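Mesa de trabalho Zalska 883

Linha: mobiliário técnico para salas de preparação, oficinas e áreas de apoio
Fabricante: Zalska
Distribuição e assistência: Canpolat
Disponibilidade: por encomenda

A mesa Zalska 883 destina-se a instituições de ensino, serviços de saúde, unidades de restauração coletiva e oficinas que necessitem de uma superfície de trabalho contínua, de limpeza fácil e de utilização prolongada. O modelo é fornecido com tampo branco e estrutura metálica, em versão fixa ou regulável.

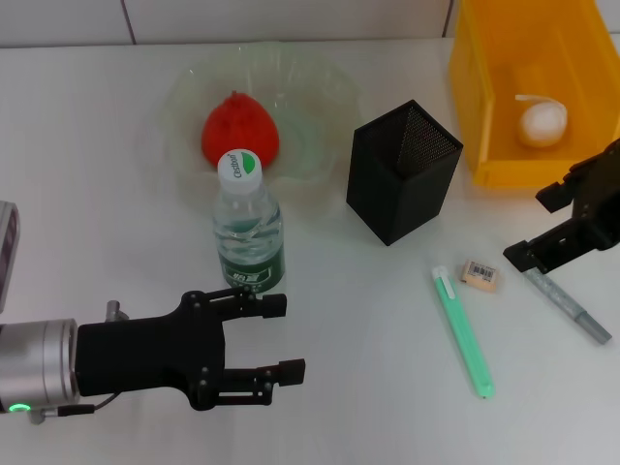
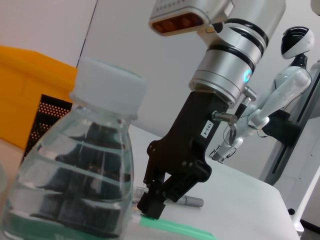
Edit Pap: Utilizamos a versão regulável na sala de preparação desde abril e a altura mantém-se estável ao longo do dia, mesmo quando a mesa recebe carga apenas de um lado. Recomendaria que a ficha de encomenda distinguisse com mais clareza o rebordo direito do rebordo arredondado. No nosso caso, foi necessário confirmar esse ponto por telefone antes da entrega.

A observação foi tida em conta. A ficha de encomenda em vigor apresenta os dois rebordos em campos separados, e a designação de cada um consta igualmente da nota de confirmação enviada ao cliente.

Descrição geral

A Zalska 883 é constituída por um tampo de peça única, uma armação perimetral e quatro pernas de secção quadrada. O tampo não apresenta juntas na zona de trabalho, o que simplifica a higienização entre utilizações e evita a acumulação de resíduos. A fixação do tampo à armação é feita pela face inferior, ficando a face superior livre de parafusos, tampas ou outros elementos salientes.

A armação é soldada e recebe pintura a pó de cor cinzenta. A pedido, pode ser fornecida em branco, com prazo de entrega alargado. Os pés niveladores permitem compensar irregularidades do pavimento e dispõem de base antiderrapante substituível.

O modelo pode ser instalado encostado à parede, em ilha ou em linha com outras unidades da mesma gama. Para instalação em linha, a Zalska fornece uma peça de união que assegura o alinhamento dos tampos e que deve ser encomendada em separado.

Designação e dimensões

O número 883 identifica a altura de série do plano de trabalho, expressa em milímetros, na versão fixa. A largura de série é de 1.016 mm. As profundidades disponíveis e as larguras especiais constam da tabela de medidas, que pode ser solicitada aos serviços comerciais da Canpolat.

Na versão regulável, o ajuste da altura faz-se por encaixe, perna a perna, com a mesa descarregada. A operação exige a presença de 2 pessoas. Depois do ajuste, os pernos de bloqueio devem ficar totalmente introduzidos e a estabilidade do conjunto deve ser verificada antes da reposição de qualquer material.

Tampo

O tampo de série é branco, com acabamento liso. A superfície foi selecionada para tarefas correntes de preparação, triagem, embalagem e montagem ligeira. Suporta o contacto ocasional com água, detergentes neutros e soluções de limpeza de uso comum. Não é adequado para corte direto, devendo ser utilizada uma base de proteção sempre que se trabalhe com lâminas.

Recipientes quentes não devem ser pousados diretamente sobre o tampo. Para trabalhos com fontes de calor, a Zalska recomenda o modelo Folska, cujo tampo é fabricado para esse fim e partilha a mesma armação. A substituição do tampo de uma 883 por um tampo Folska é possível, desde que a intervenção seja realizada pela assistência autorizada.

Os rebordos podem ser direitos ou arredondados. O rebordo direito é indicado para instalação em linha e para montagem junto à parede. O rebordo arredondado é aconselhado em mesas de ilha, em zonas de passagem e em estabelecimentos frequentados por crianças.

Instalação junto à parede

Quando a mesa é encostada a uma parede revestida a azulejo, deve ser mantida uma folga reduzida entre o tampo e o revestimento, suficiente para permitir a dilatação e a limpeza. A folga pode ser rematada com o perfil de vedação Oltby, disponível em branco e em cinzento. O perfil é aplicado sob pressão e pode ser retirado sem ferramentas para lavagem.

Não se recomenda a utilização de silicone como remate definitivo. A sua remoção danifica com frequência o rebordo do tampo e dificulta a deslocação posterior da mesa – situação que deve ser ponderada em espaços arrendados ou sujeitos a reorganização periódica.

Antes da instalação, o cliente deve confirmar a posição de tomadas, torneiras e caixas técnicas existentes na parede. As travessas posteriores da armação podem ser rebaixadas a pedido, mas esta alteração tem de ser indicada no momento da encomenda e não pode ser efetuada no local.

Acessórios

Prateleira inferior, fixa, com a cor da armação.
Painel posterior de proteção, para mesas em ilha.
Perfil de vedação Oltby, fornecido em barra e cortado à medida.
Peça de união para instalação em linha.
Conjunto de rodízios com travão, apenas para a versão fixa.
Gaveta suspensa, com ou sem fechadura.

Os rodízios alteram a altura do plano de trabalho. Nas salas em que existam várias mesas alinhadas, aconselha-se a adoção da mesma solução de apoio em todas as unidades. A gaveta suspensa não é compatível com a prateleira inferior quando esta se encontra montada na posição mais elevada.

Limpeza e conservação

A limpeza diária deve ser efetuada com pano macio humedecido em água e detergente neutro, seguida de passagem com pano limpo e secagem. Os derrames de produtos corantes, óleos ou soluções concentradas devem ser removidos de imediato. Não devem ser utilizados esfregões metálicos, pós abrasivos ou produtos à base de solventes fortes.

A armação pode ser limpa com os mesmos produtos. Nas zonas soldadas, convém evitar a permanência de água, sobretudo em salas com ventilação insuficiente. Os pés niveladores devem ser verificados no início de cada período de utilização intensiva, bem como após qualquer deslocação da mesa.

Pequenos riscos superficiais não comprometem a utilização do tampo. Em caso de fissura, descolamento do rebordo ou deformação visível, a mesa deve ser retirada de serviço e a ocorrência comunicada à assistência, com indicação do número de série gravado na travessa frontal.

Entrega e montagem

A mesa é entregue com o tampo protegido e as pernas desmontadas. O cliente pode optar pela montagem própria, de acordo com as instruções incluídas na embalagem, ou contratar a montagem pela Canpolat. Em encomendas com instalação em linha, a montagem pela equipa autorizada é obrigatória para efeitos de garantia.

No ato da entrega, devem ser verificados o estado da embalagem, a cor da armação e o tipo de rebordo. Qualquer divergência deve ser registada na guia de transporte. As reclamações apresentadas depois da montagem serão analisadas individualmente e poderão depender de visita técnica.

O acesso ao local de instalação é da responsabilidade do cliente. Os tampos de largura especial são fornecidos numa única peça e podem não ser compatíveis com determinados elevadores ou escadas – convém, por isso, indicar na encomenda as dimensões do percurso mais estreito.

Garantia e peças de substituição

A garantia tem a duração de 2 anos e cobre defeitos de fabrico do tampo, da armação e dos mecanismos de bloqueio. Ficam excluídos os danos resultantes de corte, calor direto, produtos de limpeza inadequados, sobrecarga ou alterações realizadas por terceiros.

As bases antiderrapantes, os pernos de bloqueio e os perfis de vedação são considerados peças de desgaste e podem ser adquiridos separadamente. Os pedidos devem mencionar a versão da mesa, a cor e o número de série. Para modelos descontinuados da mesma gama, a disponibilidade de peças está sujeita a confirmação.

Pedidos de orçamento

Os pedidos de orçamento devem ser dirigidos aos serviços comerciais da Canpolat, com indicação da quantidade, da versão pretendida, do tipo de rebordo, dos acessórios e do local de entrega. As entidades públicas podem solicitar a documentação técnica necessária à instrução dos respetivos procedimentos de aquisição. Amostras do tampo e dos perfis Oltby são cedidas mediante pedido escrito e devem ser devolvidas após a decisão de compra.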